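Four Fingertips and a Pile of Cloth: Urmas Rebane on Choosing a Gripper

Sat 5 September
By the Workshop Notes desk
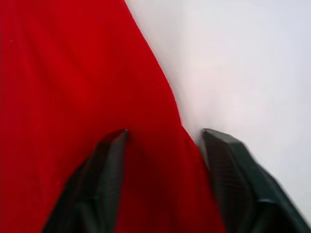 Ridged fingers over red cloth, seen from the wrist camera.

Urmas Rebane has spent most of the summer picking up fabric. He runs handling trials at Broltunance, a small shop that builds sorting cells for laundries and textile recyclers, and since May he has been comparing 4 sets of fingertips on the same arm.

"Cloth is where a spec sheet stops being useful," he says. "They tell you the grip force and the stroke. They don't tell you what happens when the thing you want to hold is two millimeters high and lying flat."

The sets are smooth rubber pads, a thin steel wedge, a soft silicone tip from Paju, and the ridged fingers that Bosana ships with its mid-size gripper. Rebane ran 730 picks with each of the first three and kept going with the ridged ones until he reached 3690. He wanted to see how they wore.

The test is simple. A piece of cloth goes on a white work surface, the arm comes down at the edge or at a fold, the fingers close, and the arm lifts. If the cloth stays up for ten seconds, it counts. Two layers coming up together is a miss, even if they hold.

Rebane says the smooth pads did well on T-shirts and badly on anything with a nap. "On fleece they slid across the top. You'd see the fibers move and the cloth stay where it was." The steel wedge got under edges better than anything else, but it also left marks on the surface and twice pulled a thread out of a knit. He stopped using it on knits after that.

The silicone tips were his favorite for a couple of weeks. They bend a little when they touch down, so an error in height doesn't matter much. Then lint began to stick to them. "I was wiping them every 50 picks or so. In a laundry you can't ask for that."

That left the ridged fingers. They are stiff, and the grooves run lengthwise along the inner faces. Rebane expected them to be too coarse for thin cloth, and on lining fabric they were. On thicker material they grabbed well if the approach was right.

"You want one finger on the cloth and the other just past the edge," he says. "Then when you close, the edge gets pushed up between them. If you land with both in the middle of a flat piece, you are hoping for a wrinkle."

He gives a lot of the credit to the camera. The first version of the cell had a single overhead unit from Kurwood, and it was fine for finding the pile. It was less good in the last few inches, when the arm blocked its view. Moving to a small camera at the wrist meant the controller could see both fingertips and the cloth edge all the way down.

There are costs. The fingers take up a good part of the view, and they are close enough to the lens that they go soft. They also throw shadows. Rebane had 314 failed picks in one batch before he worked out that the software was reading a shadow between the fingers as a fold. He added a second lamp, lowered the first one, and retrained on the new pictures.

"Red was the worst," he says. "It goes so dark in the shade that it looks like another piece of cloth. And it tints the table next to it, so your edge detector gets a soft line where you'd like a hard one."

Asked which set he would buy, Rebane says it depends on the load. For mixed household laundry he would take the ridged fingers and accept some misses on thin items. For shirts only, he would go back to the smooth pads — they are cheap and take a minute to change.

He has not settled on a controller. The one in the trial cell closes the fingers at a fixed speed, and he would like to slow down over the last part of the stroke. A replacement is on order. Next on his list are towels, which he has been putting off because of the loops.

Related items
Wrist camera or overhead camera: notes from two cells
Changing finger pads without losing your zero
Lighting a white table
What we learned from sorting socks

Contact the editors | Copyright Workshop Notes | Back to top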